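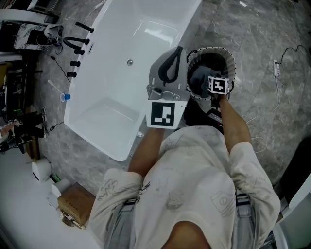
Darf der Wäschekorb während des Badens neben der Wanne stehen bleiben?
Der Korb soll vor dem Einlassen des Wassers weggestellt werden, mindestens bis an die Wand gegenüber. Nach dem Baden und nach dem Trocknen des Bodens kann er wieder an seinen Platz neben der Wanne kommen.

Haus Wirnbridge, Handbuch für Bewohner
Teil 4: Badezimmer, freistehende Wanne und Wäschekorb

4.1 Für welche Teile diese Anleitung gilt
Wanne freistehend, Modell Niner, Artikel 1033
Wäschekorb rund, geflochten, mit zwei Griffen, Modell Zokon, Artikel 908
Ersatzgriff für Wäschekorb (Paar), Artikel 896
Alle Teile sind von der Firma Abubakar geliefert. Bei einer Nachbestellung bitte immer die Artikelnummer nennen, die Namen der Modelle haben sich schon einmal geändert.

4.2 Platz für den Korb
Der Korb steht auf dem Boden neben der Wanne. Zwischen Korb und Wanne soll eine Handbreit Luft bleiben, damit man dazwischen wischen kann. Bitte den Korb nicht auf den Rand der Wanne stellen und auch nicht in die Wanne hinein. Der Boden des Korbes ist rau und macht mit der Zeit feine Kratzer im Glanz.

Hinweis: Wenn der Korb verschoben wird, bitte anheben und nicht ziehen.

4.3 Wäsche einlegen
1. Taschen leeren. Papiertaschentücher, Münzen und Haarklammern herausnehmen.
2. Nasse Handtücher zuerst über der Wanne auswringen und auf die Stange hängen. In den Korb kommen sie erst, wenn sie trocken sind.
3. Dunkle und helle Stücke nicht zusammen einlegen. Ist nur ein Korb vorhanden, dann sammelt man darin die dunkle Wäsche, und die helle kommt in den Stoffbeutel hinter der Tür.
4. Die Wäsche locker einlegen. Sie darf nicht über den Rand stehen.
5. Stücke mit Flecken obenauf legen, damit man sie beim Waschen gleich findet.

Achtung: Keine Wäsche mit Lösungsmittel, Öl oder Haarfarbe in den Korb legen. Solche Stücke bitte einzeln in einem Eimer aufbewahren und noch am selben Tag waschen.

4.4 Korb leeren und tragen
1. Den Weg bis zur Waschküche frei machen, die Badematte aufrollen.
2. Den Korb mit beiden Händen an beiden Griffen fassen. Mit nur einem Griff getragen, zieht sich das Geflecht am Rand auseinander.
3. Ist der Korb zu schwer, zuerst einen Teil der Wäsche herausnehmen.
4. In der Waschküche die Stücke einzeln herausnehmen. Den Korb nicht umdrehen und ausklopfen, kleine Sachen wie Socken bleiben trotzdem unten hängen.
5. Mit der Hand einmal über den Boden des Korbes gehen.
6. Den leeren Korb eine Stunde offen stehen lassen, am besten beim Fenster.

Die Waschküche ist ab 9 Uhr geöffnet. Wer früher waschen möchte, fragt bitte am Tag davor.

4.5 Wanne nach dem Baden reinigen
1. Das Wasser ganz ablaufen lassen und warten, bis kein Geräusch mehr aus dem Abfluss kommt.
2. Haare vom Abfluss mit einem Stück Papier aufnehmen und in den Mülleimer geben. Nicht hinunterspülen.
3. Die Wanne von oben nach unten mit lauwarmem Wasser abspülen, auch die schräge Seite, wo der Rücken gelegen hat.
4. Ein paar Tropfen mildes Spülmittel auf ein weiches Tuch geben und innen wischen. Kreisförmig oder gerade ist egal.
5. Nochmals abspülen.
6. Mit einem zweiten, trockenen Tuch nachwischen. Den Metallring vom Abfluss dabei nicht vergessen, dort sieht man den Kalk zuerst.
7. Den oberen Rand und die Außenseite abtrocknen.

Achtung: Kein Scheuerpulver, keine Stahlwolle, kein Chlorreiniger. Essigreiniger nur verdünnt und nicht länger als einige Minuten einwirken lassen.

Achtung: Direkt nach der Reinigung ist die Wanne innen sehr glatt. Nicht hineinsteigen, um das Fenster zu erreichen.

4.6 Boden um die Wanne
Fliesen in Marmoroptik werden bei Nässe rutschig, und das Wasser ist auf grauer Farbe schlecht zu sehen. Deshalb bitte nach jedem Bad:
1. Mit dem Abzieher das Wasser von der Wanne weg in Richtung Dusche schieben.
2. Den Streifen unter der Rundung der Wanne mit einem Tuch trocknen. Dort kommt der Abzieher nicht hin.
3. Prüfen, ob die Stelle vom Korb trocken ist. Erst danach den Korb zurückstellen.

4.7 Pflege vom Korb
Einmal im Monat den Korb innen und außen mit der weichen Bürste vom Staubsauger absaugen. Flecken mit einem feuchten Tuch abtupfen, nicht reiben. Der Korb darf nicht in die Waschmaschine und nicht unter die Dusche. Nach dem feuchten Reinigen trocknet er liegend und wird nach einem halben Tag einmal gedreht.
Die Naht am Rand bei dieser Gelegenheit mit dem Finger kontrollieren. Ein loser Faden wird verknotet und kurz abgeschnitten. Bitte nicht daran ziehen.

4.8 Wenn etwas nicht in Ordnung ist
Der Korb riecht: ganz leeren, absaugen, einen Tag an der Luft stehen lassen. Im März und im Herbst dauert das manchmal zwei Tage.
Ein Griff ist gerissen: Korb nicht mehr tragen, Ersatzgriff 896 bestellen. Es werden immer beide Griffe gewechselt.
Das Wasser läuft langsam ab: Schritt 2 von 4.5 wiederholen, dann heißes Wasser nachgießen (nicht kochend). Hilft es nicht, bitte melden und keinen chemischen Rohrreiniger benutzen.
Matte Stellen in der Wanne: meistens Kalk. Siehe 4.5, verdünnter Essigreiniger.

Weiter mit Teil 5: Dusche und Handtuchstange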